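Abernathy room, August, notebook entry, late afternoon

Back on folding. Second pass through the clothes pile, all on the big bed this time, and I'm much happier than I was with the table at Fukemora (too narrow, sleeves over the side every time!). Went through 55 pieces before my back complained. Shirts are fine, towels are fine, anything soft and long is still a pain. 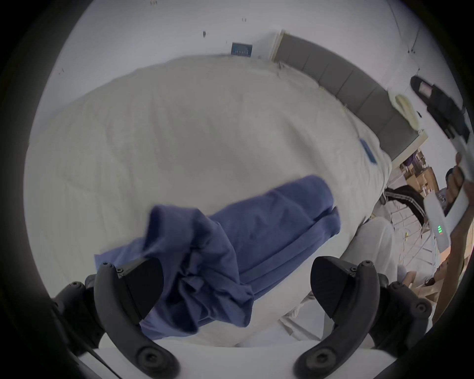

Soft stuff needs its own method, I think. My rule so far is to get one end flat and leave it alone, then work toward the mess. The blue one is a good case - the end with the stitched seams lies nice and smooth on the duvet, and the other end is all bunched up in deep creases. I'd start from the seams and go from there. The quilting doesn't help, by the way, so I want to try 3 or so pieces on a plain sheet before the next pass. Still to do: ask Fultia for two more laundry bags, and relabel bin 712.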